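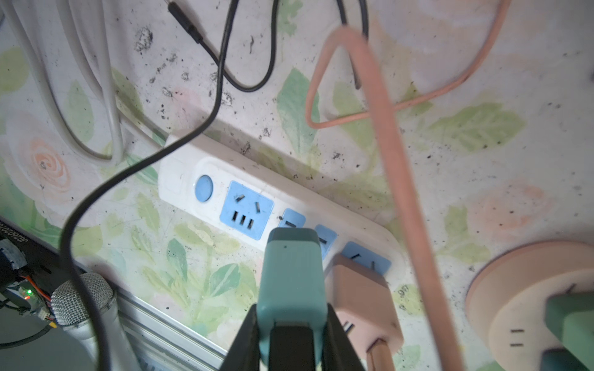 Équipe Iltar, banc bimanuel – fiche de données du lot Fovard-prises
Rédaction et relecture : équipe Iltar. Dernière mise à jour en mars.

Fovard-prises, version 2

Ce lot contient des enregistrements de manipulation de fiches et d'adaptateurs électriques sur une multiprise. Il contient 1351 épisodes, dont 89 portent l'étiquette « défaut ». Cette fiche explique surtout ces 89 épisodes, car la version 1 les mélangeait avec les autres et plusieurs personnes ont entraîné leurs modèles dessus sans le savoir.

Ce qui s'est passé

Pendant la collecte, la pince gauche a commencé à fermer plus loin que la consigne. L'écart était petit et le journal ne montrait aucune alarme. Sur une fiche bien droite, l'effet est presque invisible. Sur une fiche prise de travers, la pince continue à serrer, la fiche tourne entre les doigts et le bras pousse ensuite contre la multiprise au lieu d'entrer dans l'alvéole.

Nous avons trouvé la cause après l'épisode 757 : le fichier d'étalonnage de la pince gauche avait été remplacé par celui d'un autre exemplaire, lors d'une mise à jour de Rukby, notre logiciel de pilotage. Le zéro était donc faux. Les épisodes suivants sont enregistrés avec le bon fichier.

Tous les épisodes d'avant ne sont pas mauvais. Nous avons relu chacun et nous avons gardé l'étiquette « défaut » seulement si le courant moteur dépasse le seuil pendant l'approche ou pendant l'insertion.

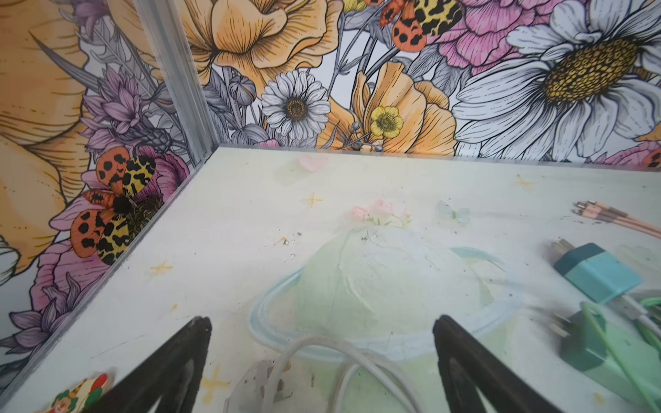 Un second problème concerne les câbles. Quand une boucle de câble se trouve entre les doigts au moment de la fermeture, la commande la traite comme un objet saisi. Le bras remonte alors avec le câble et peut entraîner ce qui est attaché au bout. Ce comportement n'a pas de lien avec l'étalonnage et il n'est pas corrigé dans cette version. Les épisodes concernés ont la valeur « cable » dans le champ motif.

Champs ajoutés dans la version 2

etat : « normal » ou « defaut »
motif : « zero_pince », « cable », ou vide
bras : « gauche », « droit » ou « deux »
courant_max : valeur maximale du courant de la pince, en milliampères
relu : vrai si une personne a regardé l'épisode en entier

Sécurité

La multiprise du banc n'est jamais raccordée au secteur. Merci de respecter cette règle si vous reproduisez le montage : une fiche forcée peut plier ses broches ou casser le cache d'une alvéole, et une pince métallique à cet endroit serait dangereuse.

L'arrêt d'urgence coupe les deux bras ensemble. Attention, les pinces gardent leur position après la coupure – il faut les ouvrir à la main, avec l'outil fourni, avant de retirer l'objet. 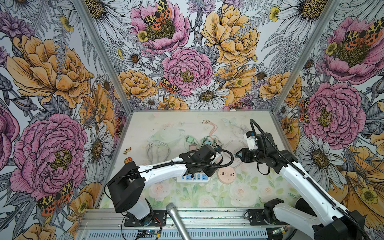
Les deux bras partagent la même zone au milieu de la table, et le contrôle de collision de Rukby ne connaît pas les câbles qui courent le long des bras. Nous laissons donc une marge dans les trajectoires, mais elle est réglée à la main et elle n'est pas garantie pour un autre montage.

Utilisation conseillée

Pour apprendre l'insertion, filtrez sur etat = normal. Pour la détection d'anomalies, gardez tout le lot, mais ne mélangez pas les deux motifs sans vérifier – leurs courbes de courant ne se ressemblent pas. Le script de découpage Naidoo fait cette séparation si vous donnez l'option --motif.

Limites connues

Le champ courant_max est vide pour une partie des épisodes du bras droit. L'horodatage des caméras de poignet peut avoir un léger retard sur celui de la caméra fixe. Les modèles entraînés avec la version 1 doivent être entraînés de nouveau.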